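**FOR RELEASE IN AUGUST**

# Sorkasel Opens Its Outdoor Driving Collection to Small Robot Teams

*Free set of driving examples covers bare dirt, brick sidewalk and the in-between ground that delivery and farm robots meet every day*

Sorkasel, the small outdoor robotics company behind the Kasten ground robot, is very happy to share that its first full collection of outdoor driving examples will be open this August to schools, hobby groups and young companies, at no cost and with no waiting list. The collection is called Zernorora, and it holds 293 drives, each one steered from start to finish by a person with a hand controller while the robot recorded what it saw and what it was told to do.

We have been looking forward to writing this announcement for a long while (some of us had a draft going before the spring), and we hope you will forgive us if we go on a bit about how the work is done, as we are rather fond of it.

The idea behind Zernorora is an old and simple one. A learning system gets better at driving when it can study many examples of somebody driving well. It looks at the view ahead, it looks at the steering and speed the driver chose at that same moment, and over a great many such pairs it begins to pick up the habit. What has been hard for small teams is getting hold of those pairs, especially away from marked roads, where there is no painted line to follow and the ground itself is the only guide. A good deal of our driving was done in just that sort of place, on open packed dirt with trees and utility poles along the far side and a big cloudy sky over everything.

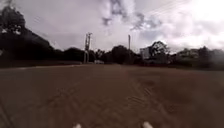
## Why we started on the dirt

Open ground looks easy, and for a person on foot it is. For a learning system it asks quite a lot. The color hardly changes from one patch to the next, the edges are soft, and a driver picks a line by noticing small things such as a paler strip of soil or the place where the grass begins. Our drivers were asked to steer the way they would naturally go and not to fuss over keeping perfectly straight, and we think the drives are better for it.

"I used to apologize over the radio every time I wobbled," said Nhi Đỗ, lead driver for the collection. "Then Yến told me to leave the wobbles in and just steer out of them calmly. A system that has only ever seen perfect driving has no idea what to do when it drifts a little to one side. So now I drift a little, and I come back, and both parts go in the record."

Yến Bùi, who founded Sorkasel and still takes a turn at the controller most weeks, set a few house rules early on, and they have stayed much the same ever since. A drive begins with the robot standing still and ends the same way. The driver walks behind, well out of view of the forward camera. If the driver has to stop for any reason, the stop is kept and a short note is added, so that anyone using the collection can decide for themselves whether to include it. Gray days are as welcome as sunny ones, and in truth we came to like them, with that bright patch of cloud off to one side and all the trees gone dark beneath it, as that kind of uneven light is exactly what gives outdoor cameras trouble.

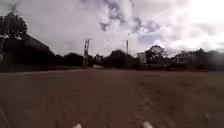
The forward view is kept just as the camera gives it, and that includes the soft and blurry moments. We talked for weeks over whether to trim those out. In the end Thảo Chu, our data lead, made the case for keeping them, and she made it well enough that the matter has not come up again.

"A robot out on the job will get blurry views, and it still has to go somewhere sensible," she said. "We flag the soft stretches so people can find them or skip them. Anyone who wants only the sharp ones can have those in a minute or two, but please do try the others first!"

## From bare ground to brick

Once the drivers were comfortable on dirt, the team added paved paths. Brick sidewalks turned out to be a lovely contrast for learning. There is a curb to respect, there is an edge where the paving gives way to grass, and the pattern underfoot gives the camera a great deal more to look at. A driver's hands do different work here as well, making many small corrections to stay between the two sides where on the dirt they would make a few broad ones.

Of the 293 drives in Zernorora, 104 are on paved surfaces and the rest are on open or unpaved ground. Each drive comes with the driver's steering and speed commands matched to the camera view, a plain-language note on the weather and surface, and a label showing which driver was at the controller. Six drivers took part in all, and their styles differ enough that we have listed them separately for anybody curious to compare. 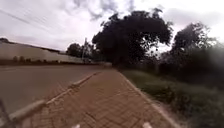 The notes were more work than any of us expected. Hưng Tiêu, who looks after the Kasten robots, drew up the first list of surface words on the back of a parts invoice, and it has grown and shrunk several times since then. "Packed dirt" and "loose dirt" are separate entries. "Grass edge" got its own line after a long lunch on the subject. Where two note-takers could not agree on a word, both words were kept, and you will find a small number of drives carrying two descriptions for that reason.

## First outside users

The Đoàn workshop, a shared space for people building their own outdoor machines, has been trying an early copy and sending us cheerful and very detailed mail about it. Ok-hee Jang, who teaches the evening class there, used a sample of roughly 100 drives with beginners who had never trained a system of any kind.

"My students liked that they could read the notes and picture the drive before opening it," she said. "One of them spent a whole evening on the difference between two drivers on the same kind of ground. I had planned a different lesson, and I let it go."

Her class also found several drives where the surface note had been entered against the wrong file. Those have been corrected, and we are grateful. More reports of that sort would be most welcome, large or small.

## How to get it

Zernorora will be open to anyone who fills in a short request form giving a name, a contact address and a line or two on what they hope to make. Copies may be used for teaching, for research and for building products. We ask only that users mention the collection by name and that they tell us when something in it is wrong.

The team will hold an open question hour every Wednesday at 4 p.m. through the month of release, with Nhi and Thảo taking turns as host. Beginners are warmly invited, and so are people who have collected driving examples of their own and would like to compare habits.

Work on a second part has begun, with more paved paths, more shade under trees and longer drives that pass from one surface to another. No release month has been set for it.

**About Sorkasel**

Sorkasel designs and builds small wheeled robots for outdoor use and collects the driving examples they learn from. Its Kasten robot is used by the company's own drivers and by a small group of partner workshops.

**Press contact:** Thảo Chu, Data Lead, Sorkasel. Interviews with the drivers can be arranged on request, with mornings preferred.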